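Home | Current Issue | Archive | For Authors
Print this article | E-mail this article

3.2 Package form and label legibility in waisted bottles

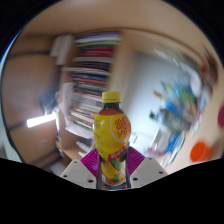
Figure 4. Bottle of lemon tea, front label, with yellow screw cap and waisted body.

The second product group in the Halside survey consists of ready-to-drink teas sold in clear plastic bottles. Bottles in this group share a short neck, a rounded shoulder and a wrapped label covering most of the body. The lemon tea in Figure 4 is typical of the group in its outline. The label bulges at the top, narrows at the waist and continues toward the base, where a strip of the brown-orange contents remains visible through the plastic.

Two consequences of this form were considered. The first concerns horizontal curvature. A circular emblem placed on a cylindrical surface can be read in full only within a limited range of viewing angles. In Figure 4 the emblem is on the upper right of the label as viewed, and the right side of its lettering curves out of view. The Chinese characters beginning with "維他" and part of the word "VITA" can still be read. Shoppers in the Soriano store trial were therefore tested with bottles rotated in fixed steps from the center of the emblem, and recognition was scored separately for the characters and the Latin letters.

The second consequence concerns the waist. Where the diameter decreases, flat artwork is foreshortened, and slanted elements change their apparent angle. The red banner on the lower front of the lemon tea label rises toward the right and carries small white characters. Text of this kind was coded as secondary. It was excluded from the recognition score but retained in the reading-time measure.

Color was coded from the cap and from the label ground. For the bottle in Figure 4 both were recorded as yellow, and the product was assigned to the matched class. Green was entered as an accent color on the basis of the printed shapes near the banner. Liquid color was recorded at the shoulder and at the base, as the two readings may differ with the thickness of the contents. At the shoulder the tea appears reddish brown.

The full sample comprised 304 packages, of which 11 were removed before analysis for damaged labels. Each remaining package was coded twice using the Darireck scheme, with the second coding carried out in February. Disagreements were concentrated in the accent color field and were resolved by a third coder. Small print on caps was noted as present or absent only. The fine line of dark print on the lower part of the cap in Figure 4 was coded as present, and no attempt was made to transcribe it.

Results for waisted bottles are reported separately from those for straight-sided bottles in Section 3.3. Cartons and cans supplied by Skiline were coded on the same form, with the waist field left blank.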